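第49条

雷莫留下来的那本册子，我第一次读的时候很不喜欢。

那时候我到埃拉德公司（Ellard）还不到一个月。主管把册子放在我的桌上，说：“你语言学得多，你把它改短一点。”她觉得学过几种语言的人一定会改文章。我没有反对。新来的人一般不反对。

册子的封面上写着《双手采集操作规则》，下面是作者的名字，Remo Fontana，再下面是日期，16/04/2022。里面一共49条。有的只有一行，有的占了大半页，还有两条说的几乎是同一件事，一条说“开始以前检查桌面”，另一条说“检查桌面以后才可以开始”。我用铅笔在旁边写了一个问号。那一个下午我写了很多问号。

我应该先说明我们做什么。我们公司在多克霍尔姆（Dokholm），那是一个靠海的小城，冬天风很大，夏天游客也不多。我们在一间房间里，坐在桌子前面，两只手各拿一个手持的夹爪，用它们拿起东西，移动东西，打开东西，再放好。夹爪会记下我们的动作。这些记录以后交给客户，客户用它们教机器人。机器人学得好还是不好，我们看不见。我们只看见桌子、白纸和瓶子。

我的朋友们听说我去了一家机器人公司，都以为我每天跟机器人说话。其实那里最常见的东西是瓶子。有一段时间我晚上闭上眼睛，还能看见蓝色的瓶子，盖子是白的。我在超市里买水，手伸出去的时候，拇指和食指是平行的，像夹爪一样。收银的女人看了我一眼，我就把手放回口袋里。

主管要我把49条改成18条。她为什么要18条，我问过。她说客户桑托罗（Santoro）那边要求所有的供应商都把规则写在一张纸上，正反两面，字不能太小，她自己试过，18条正好放得下。我觉得这个理由不太好，可是也想不出更好的理由。

于是我开始删。

删规则这件事，开始的时候是很愉快的。第4条说，不要戴手表。第5条说，不要戴戒指。第6条说，不要戴手链和别的首饰。我把三条合成一条：“手和手腕上不戴任何东西。”第11条说，袖子要卷到手肘以上。我想了一下，也放进去了：“前臂和手要露出来，上面不戴任何东西。”四条变成一条，意思一点也没有少，我很满意，就去倒了一杯咖啡。

第14条说，桌上的白纸要铺平，四个边不能卷起来。第15条说，白纸脏了要换。第16条说，什么样叫作脏。第16条很长，雷莫在里面分了铅笔的痕迹、胶带的痕迹、咖啡的痕迹和“不知道是什么的小黑点”。他说小黑点如果不多，可以不换，但是同一组动作做到一半的时候绝对不可以换，要脏就从头脏到尾。我看到这里笑了。我的搭档坐在对面，问我笑什么，我读给她听，她没有笑。

“这一条是对的。”她说。

“为什么？”

“我不知道为什么。但是我们一直这样做。”

我的搭档是本地人，在这里比我久得多。她做动作很漂亮，我找不到更准确的词。她拿瓶子的时候，夹爪靠过去，停一下，合上，再停一下，然后瓶子离开桌面。每一个部分都分得清楚，可是连在一起又很顺。我做的时候就像一个人一边走路一边找钥匙。

她教过我怎样拿夹爪。手指要包住把手，但是不能握死，握死了手腕就不会转。电缆要从前臂上面走，不要让它在下面晃。有一次我的电缆掉到桌子边上，拉住了我的手，我用力一拉，夹爪碰倒了盒子，盒子又碰倒了瓶子。我马上伸手去扶。她说：“不要扶，让它倒。第23条。”

第23条是这样写的：“倒了的东西，让它倒。先停，再说‘失误’，再把它拿起来，用夹爪，不用手。这一次要保留。”

我当时觉得这一条很冷淡，后来这一条我没有删。

改到第三天，我手里还有30多条，离18条很远，愉快已经没有了。剩下的每一条看起来都有用，或者每一条看起来都没有用，这要看我中午吃了什么。我去问主管，能不能给雷莫打一个电话。主管说雷莫已经退休了，住在弗伦赛德（Flendside），坐船要大半天，他那里的电话信号不好，而且他不喜欢电话。

“他走的时候生气吗？”我问。

“没有，”她说，“他走的时候带了一个蛋糕。”

我不知道怎样理解这个回答，到现在也不太知道。在我的语言里，一个人可以又生气又带蛋糕。

我就自己决定了。我做了一张表，左边写规则，右边写理由。能写出理由的，留下；写不出理由的，问两个同事；两个同事都写不出，就删掉。我觉得这个方法很公平，把它也写在了给主管的邮件里，她回答说很好，很有条理。

第31条就是这样删掉的。

第31条只有一行：“每一次开始以前，两个夹爪在空中完全合上一次，完全打开一次，慢。”

我问了搭档。她说大概是为了热身。我问了负责电脑的同事，他那时候趴在地上，在机箱和电缆中间找一个插头，他的声音从下面传上来，说软件里有自动的校准，早就有了，不需要这个。我又看了一下，每一次做这个动作，要用掉一点时间，一天加在一起就不少了。我在表的右边写：“无理由（可能是习惯）。”

后来我常常想起那个括号。

新的规则在七月开始用。一张纸，正反两面，18条，字不算小。主管把它放在塑料套里，贴在墙上，拍了照片发给桑托罗。桑托罗那边的人回信，用了一个感叹号。我把这张纸也寄了一份给家里，我母亲看不懂，但是她把它放在冰箱上面。

那个月我们的任务是“推、扶、递”。一个夹爪在一边等着，另一个夹爪从侧面靠住瓶子，不是每次都要拿起来，有时候只是靠住，让瓶子不动。这种动作看起来最简单，做起来最难。力气大了，瓶子就走；力气小了，等于没有碰到。软的塑料瓶子还会变形，眼睛看不出来，手上能感觉到一点点。

我的搭档病了几天，所以那个星期大部分是我一个人坐在桌子前面做的。 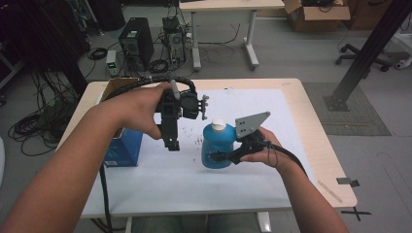 我记得那几天我做得很好，至少我自己这样认为。房间里只有风扇的声音。我的腿放在桌子下面，不动，这是新的第2条（以前是第3条和第8条）。我说“开始”，靠过去，停，靠住，停，离开，说“结束”。我不再像找钥匙的人了。没有了空中的那一合一开，节奏确实快了很多，我做完一次马上做下一次，到下午我的记录比我搭档平时一天的还要多。我心里有一点骄傲。这种骄傲我没有对别人说，但是那天我在面包店里买了两个面包，另一个是奖励。

桑托罗的邮件是后来到的，这一次没有感叹号。

他们退回了90条记录，全部是我做的。邮件很客气，附了一张图，图上有两条线，一条是左边夹爪的开口，一条是右边的。右边的线很正常，打开的时候在上面，合上的时候回到最下面。左边的线在第一天也正常，可是它一点一点往上走，走得非常慢，像水慢慢进到船里。到了最后一天，左边的夹爪完全合上的时候，数据说它还开着一条缝。

“请问，”邮件里写，“左侧夹爪在录制前是否执行过闭合参考动作？我们在七月以前的数据中每次都能看到该动作，在这一批中没有找到。”

闭合参考动作。原来它有名字。

我把这句话读了几次。我读外语的时候，坏消息总是来得慢一点，先是词，然后是语法，最后才是意思。等意思到了，我的耳朵已经热了。

负责电脑的同事也来看了。他看了很久，然后说，自动校准确实是有的，可是它只在开机的时候做一次，我们的机器好几天都不关。而且左边那个夹爪的机构比右边的松，用着用着，零点就会走。他说这个他知道，又说，他以为别人也知道。

“那么第31条呢？”我问。

“什么第31条？”

我把旧册子翻开给他看。他看了，说：“啊。”

主管没有责备我。她问我，需要多少时间重新做，我说了一个数，她在日历上写了下来。然后她说：“方法是好的，只是有一条没有问对人。”她这样说，是想让我舒服一点。可是那天晚上我没有睡好。我想，问对人，是什么意思呢？我问了两个人，他们都没有说谎，一个说热身，一个说不需要。如果我问十个人，可能还是一样的。知道那个理由的人在弗伦赛德，不喜欢电话。

还有一件事我要写在这里，虽然它让我不好看。邮件来的那天，我第一个打开它，办公室里还没有别人。我看着那两条线，有差不多一杯咖啡的时间，我想过可以怎样做。数据里有一个偏差，偏差是慢慢变大的，很规则。一个会一点计算的人可以把它减掉。减掉以后，左边的线就会跟右边的一样好看，我可以回信说，文件导出的时候有错误，现在改好了。我甚至打开了表格，写了第一个公式。

停下我的是雷莫的第23条。倒了的东西，让它倒。这一次要保留。我不想说自己是一个多么诚实的人，我只是那几个月每天都在做这个动作，瓶子倒了，手不许去扶，嘴里说“失误”。做得多了，手好像先学会了。我关掉表格，对着空的办公室说了一声“失误”，用的是本地话，发音也不好。然后我去等主管来上班。

重新做那90条用了好几天，我的搭档已经回来了，她坐在旁边替我看着。每一次开始以前，我把两个夹爪举起来，慢慢合上，慢慢打开。她说：“还是热身吧？”我说是的，热身。

做完以后，我向主管请了假，买了去弗伦赛德的船票。

我应该说，我以前没有见过雷莫·丰塔纳，可是我觉得我很了解他。一个人写了49条规则，他喜欢什么，害怕什么，都在里面了。我想他一定很高，很瘦，衣服的扣子都扣着，家里的杯子把手朝同一个方向。我在船上准备了一张纸，上面是所有写着“无理由”的规则，不多，我把它们抄得很整齐，每一条后面留了空白。

来码头接我的是一个不高的胖先生，外衣的扣子少了一个，手里拿着一个网袋，里面有鱼。他看见我，说：“你是删第31条的人。”

主管给他写了信。他不喜欢电话，但是喜欢信。

“是我。”我说。

“好，”他说，“拿一下鱼。”

他的房子在坡上，走上去的时候他喘得厉害，停了几次，每次停下来都给我指一样东西，哪一家换了屋顶，哪一棵树去年被风吹倒了，现在横在那里，小孩子在上面走。他的意大利口音很重，我的口音也很重，我们两个人说的都不是自己的语言，所以都说得慢，都等对方说完。我跟本地人说话的时候很少有这么舒服。

他的厨房很乱。杯子的把手朝各个方向。

吃完鱼，我把那张纸拿出来。他戴上眼镜，看了一遍，笑了，笑的时候肩膀一起动。

“这一条，”他指着“桌角的黑色夹子不许拿走”，“你知道这是为什么吗？”

我说我猜是用来固定白纸的。

“不是，白纸不用它。那个夹子原来是固定一盏灯的，灯后来坏了，拿走了，夹子没有拿。可是那个时候我们已经录了很多，每一次那个角上都有夹子。后来有一天夹子不见了，一个人拿去夹他的面包袋。客户那边的人写信来问，桌子是不是换了，是不是移动过，要不要重新测量。为了一个夹子，我写了几封很长的信。所以我写，不许拿走。”

“这么说，它没有用处？”

“它的用处就是它在那里。”他说。过了一会儿他又说：“不过现在可以拿走了，如果你们换一张桌子。换桌子的那一天，所有的东西都可以拿走。册子里应该写这个，我没有写。”

我在空白里写：灯，面包，换桌子时可取消。

他一条一条地说下去。盒子上的小标签要朝前，是因为有人把盒子转了方向，软件把它当成两个盒子。椅子不许推到地上的黑色十字上面，是因为那个十字是测量房间用的，有一次椅子压在上面，来测量的人找了很久，最后在椅子下面找到，那个人很不高兴，他是坐船来的。两条说法一样的规则，“开始以前检查桌面”和“检查桌面以后才可以开始”，他看了很久，最后说，这个没有故事，是他写忘了，写了两次。

“我把它们合成一条了。”我说。

“很对。”

他说第31条的时候，声音没有什么不同。他说左边的夹爪一直就比右边松。刚来的时候他就发现了，写过报告，说要换一个零件，公司说下个季度换。下个季度又说下个季度。等的时候他就想了这个办法，每一次合上，每一次打开，这样数据里每一次都有一个新的零点，零件松一点也没有关系。客户那边的人看见了，觉得很好，就在他们的程序里用了它。后来零件一直没有换，因为已经没有关系了。

“这一条是一个坏零件的影子，”他说，“但是后来别人站在影子里做事，影子就不能拿走了。”

他说的是本地话，“影子”这个词他说错了，说成了“帐篷”，我听了一会儿才明白。写到这里我想过要不要改成“帐篷”，那样也说得通。

我问他，为什么不把理由写在规则的后面。这是我一路上最想问的问题，我在船上练习了几种说法，想找一种不像责备的。

他把眼镜拿下来，擦了擦，又戴上。

“第一版是写了的，”他说，“每一条下面都写了，谁，什么时候，出了什么事。很厚。那个拿夹子夹面包的人，他的名字也在里面。大家读了，只读故事，午饭的时候讲给新来的人听，那个人后来不在公共的桌子上吃饭了。我就把理由都拿掉，印了新的，只有规则。”

“那么第一版呢？”

“烧了，”他说，然后看着我的脸，“没有烧，没有烧。在那边。”

他站起来，从放土豆的柜子上面拿下来一个文件夹，上面有灰，还有一小片洋葱皮。我打开，看见同样的规则，每一条下面都有小字，用两种墨水写的。有的理由旁边又加了理由，有的划掉了。第23条下面写着他自己的名字。

我没有问他，可是他看见我在看那一页。

“我刚开始做的时候，瓶子倒了，我很快地扶起来，没有说，”他说，“我的手很快，录像里几乎看不出来。客户的机器后来学会了一样东西，它在瓶子旁边抖一下。没有原因，就是抖一下。他们找了很久。那是我的手。”

他去洗盘子了。水龙头的声音很大，我坐在那里继续看，用手机把每一页拍下来，拍的时候小心地不让我的手影子落在字上面。

我住了一个晚上。第二天早上他送我到码头，走下坡，他不喘，话就更多。他问我桌子旁边那台小仪器还在不在，我说在，他问我电缆是不是还那么乱，我说是的。他很高兴地摇头。他说他当时写过一条关于电缆的规则，写到第三稿就放弃了，世界上没有人能给电缆写规则。

船要开的时候他想起来了，说：“最后一条，你也删了。”

第49条，我确实删了，是最早删掉的几条里的一条，连表都没有进。它写的是：“对以上任何一条有疑问，请来问我。”我想，规则里怎么可以有“我”呢，规则里的“我”是谁呢，而且他已经退休了。从语法上、从制度上，都应该删掉。

“那一条不是规则，”我说，说完觉得自己很没有礼貌。

“对，”他说，“你们可以换一个名字。”

回到多克霍尔姆，我写了新的一版。正反两面的那张纸还在墙上，还是18条，我把闭合参考动作放进去，换掉了“工作中保持安静”，我的搭档说反正没有人遵守那一条。另外我做了一个文件，放在大家都能打开的地方，每一条规则有自己的一页，写着它从哪里来，出过什么事，什么时候可以取消。人的名字我都没有写，只写“一位同事”。面包的事写了，没有写面包，写的是“挪作他用”。

只有一页我写了名字。第31条那一页，现在它是第7条了，下面写：七月，因删除本条，退回90条记录。删除人，然后是我的名字。主管看了，说不必这样。我说雷莫也写了他自己的。她想了想，说那好吧，但是零件要换，她今天就写申请。

申请写了，公司回答说下个季度。

最后我遇到的问题是第49条。我写“如有疑问，请联系规则负责人”，看了两天，觉得不好。这样的句子我在很多地方看见过，从来没有因为它去联系过谁。我又写“请来问我”，下面写我的名字和我的座位，靠窗，桌子后面那一排。负责电脑的同事走过去看见了，说这样会有很多人来。

开始并没有人来。过了一段时间，来了一个新的年轻人，第一天就坐在桌子前面，拿着两个夹爪，样子像一边走路一边找钥匙。他的前臂露着，手腕上什么都没有。他合上，打开，太快了。我让他慢一点。

下午他走到我的座位旁边，手里拿着那张塑料套里的纸。他是从墙上把它取下来的，这个规则里没有说可以，也没有说不可以。

“我想问一下，”他说，“这一条，桌角的夹子。”

我请他坐下，把椅子往旁边拉了一点。

“以前那里有一盏灯。”我说。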